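Mesa Uvis de dois níveis, branca
Bresisbridge › Arrumação › Mesas baixas e acessórios de suspensão
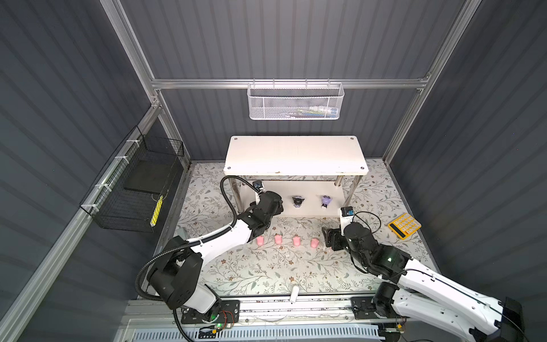
Mesa Uvis em branco, com o cesto de malha branco (Cabrera) suspenso na barra transversal e o cesto de grelha preto (Parusach) na lateral esquerda.

Em stock
Vendida à unidade. Os cestos Cabrera e Parusach são vendidos em separado.

Descrição

A Uvis é uma mesa pequena com tampo retangular e prateleira inferior. Serve para ganhar um segundo nível em cima de uma bancada, dentro de um armário ou no fundo de uma zona de trabalho, sem furar a parede. O tampo e a prateleira são brancos. As pernas são de metal prateado, uma estrutura de cada lado, e o tampo fica preso por parafusos pequenos junto aos cantos.

O nível de cima fica livre para o que se usa mais vezes. O nível de baixo é indicado para peças baixas: figuras decorativas, frascos, caixas pequenas, rolos de fita deitados. Na fotografia, a prateleira tem duas figuras pequenas, uma escura com orelhas cinzentas e outra em tom lilás, e à frente da mesa estão alinhadas quatro peças cor-de-rosa de rebordo recortado. As peças decorativas e o tapete estampado com ramos não estão incluídos.

A mesa não tem gavetas, portas nem painel traseiro. Chega-se à prateleira inferior pela frente e por trás, se houver espaço para isso.

O que vem na caixa

1 tampo branco
1 prateleira inferior branca
2 suportes laterais de metal
1 saco de parafusos, com dois de reserva
1 chave para os parafusos
4 protetores adesivos para os pés
Folha de montagem

Características

Nome: Uvis, mesa de dois níveis
Cor do tampo e da prateleira: branco
Cor das pernas: prateado
Carga máxima no tampo: 10 kg, distribuída
Carga máxima na prateleira inferior: 9 kg, distribuída
Altura útil entre a prateleira e o tampo: 11 cm
Montagem: necessária, uma pessoa
Utilização: interior
Garantia: três anos contra defeitos de fabrico

As cargas indicadas são para peso espalhado por toda a superfície. Um objeto pesado e de base estreita deve ficar perto de uma das pernas e nunca a meio do tampo.

Montagem

Trabalhe sobre uma manta ou um cartão aberto. A caixa serve.

1. Coloque o tampo virado para baixo.
2. Encoste os dois suportes laterais e confirme que os furos coincidem.
3. Encaixe a prateleira inferior entre os suportes.
4. Ponha todos os parafusos à mão, sem apertar.
5. Vire a mesa para a posição final e verifique se assenta por igual.
6. Aperte os parafusos, alternando os lados.
7. Limpe os pés e cole os protetores.

Não use aparafusadora elétrica. O aperto em excesso marca a superfície junto às cabeças dos parafusos, e esse dano não está coberto pela garantia. Volte a verificar o aperto ao fim de algumas semanas de uso.

Se a mesa abanar depois de montada, desaperte tudo meia volta, pressione o tampo com as duas mãos e aperte de novo. Na maior parte dos casos o problema é um parafuso que entrou torto.

Acessórios compatíveis

Cesto Cabrera, branco
Tabuleiro retangular pouco fundo em malha metálica perfurada, com ganchos para suspender numa barra. Não precisa de ferramentas. Carga máxima: 3000 g. A malha deixa adivinhar o que está lá dentro, e por isso é prática para coisas leves de uso diário, como panos, pinças, sacos pequenos e etiquetas. Objetos finos podem passar pelos furos, pelo que convém guardá-los primeiro numa bolsa ou numa caixa.

Antes de encomendar, confirme que os ganchos passam por cima da sua barra. O cesto deve ficar com os ganchos bem assentes e sem inclinação para a frente. Para barras muito largas, contacte-nos com a medida da secção.

Cesto Parusach, preto
Cesto em grelha de arame preta, aberto em cima. Pensado para a lateral da zona de trabalho. Recebe bem peças planas na vertical (blocos, placas, pastas pequenas) e ferramentas de cabo comprido. O da fotografia tem uma peça quadrada preta encostada ao alto. Fixa-se com ganchos ou com abraçadeiras, ambos fornecidos com o cesto.

Os dois cestos suspendem-se numa barra ou calha existente. Nenhum deles se pendura na própria mesa Uvis, que não tem furos para esse fim. A barra transversal e as calhas não são fornecidas pela Bresisbridge.

Sugestões de colocação

Com a mesa encostada ao fundo e os cestos suspensos, a superfície à frente fica toda disponível para trabalhar. Deixe espaço suficiente entre o tampo e o cesto Cabrera para tirar os objetos mais altos sem bater na malha. Se o cesto ficar demasiado baixo, desloque-o para um dos lados da mesa.

Em cima de um tapete ou de uma toalha de mesa, estique bem o tecido antes de pousar a mesa. Uma dobra debaixo de uma perna chega para o tampo ficar desnivelado. Para mudar a mesa de sítio, levante-a pelos suportes laterais, nunca pela borda do tampo, e retire primeiro o que estiver na prateleira.

Limpeza e conservação

Tampo e prateleira: pano húmido e detergente neutro, secar a seguir. Não usar palha de aço, pó abrasivo, acetona ou lixívia.

Pernas: pano seco. Para dedadas, pano ligeiramente humedecido.

Cestos: aspirar com a escova macia ou lavar à mão com água morna. Secar bem antes de voltar a pendurar. Não vão à máquina de lavar loiça.

Bordas: a borda da frente é a zona que mais sofre com pancadas e pode lascar com o uso. As lascas pequenas não afetam a resistência da mesa. Para disfarçar, use um marcador de retoque branco para móveis, em camadas finas, e deixe secar antes de limpar. O desgaste normal da borda não é considerado defeito.

Entrega e devoluções

As encomendas são expedidas em embalagem plana. Mesa e cestos podem seguir em volumes diferentes, com o mesmo número de encomenda.

Verifique a caixa na presença do transportador. Se houver um canto amassado, anote-o na guia e envie-nos fotografias da caixa e da peça. Peças em falta ou danificadas são substituídas sem devolução do conjunto.

Aceitamos devoluções de mesas por montar, na caixa original. Depois de montada, a mesa só pode ser devolvida por defeito. Os cestos podem ser devolvidos se não tiverem sido usados.

Peças de substituição: tampo, prateleira, suporte lateral (indicar esquerdo ou direito), saco de parafusos, protetores para os pés. Peça-as pelo formulário de contacto, com o nome Uvis e o número da encomenda.

Perguntas frequentes

Posso montar a mesa sem a prateleira inferior?
Não recomendamos. A prateleira trava os suportes laterais, e sem ela a carga máxima deixa de ser válida.

É possível empilhar duas mesas?
Não. Os pés não encaixam no tampo e a de cima pode escorregar. Se precisar de mais largura, coloque-as lado a lado.

A mesa pode ficar numa casa de banho?
Sim, desde que seja arejada e que a mesa fique fora do alcance direto da água.

Existe noutras cores?
A Uvis é produzida só em branco. Uma versão em cinzento está prevista para março.

Os cestos existem nas duas cores?
O Cabrera só em branco, o Parusach só em preto.

Opiniões de clientes

Leidy Rivadeneyra
Quatro estrelas
Montei sozinha, sem problemas. As instruções são pequenas mas percebe-se. Gostava que a prateleira de baixo tivesse mais altura, os meus frascos maiores não cabem e tive de os pôr em cima. De resto está firme.

Princess Salazar
Cinco estrelas
Comprei a mesa e o cesto branco. O cesto ficou pendurado numa barra que já tinha, foi só encaixar os ganchos. Uso-o para os panos. A mesa chegou um dia depois, noutra caixa.

Resposta da Bresisbridge: obrigado pelas duas opiniões. A altura útil entre níveis passou a constar da lista de características.

Página atualizada em 2023-12-17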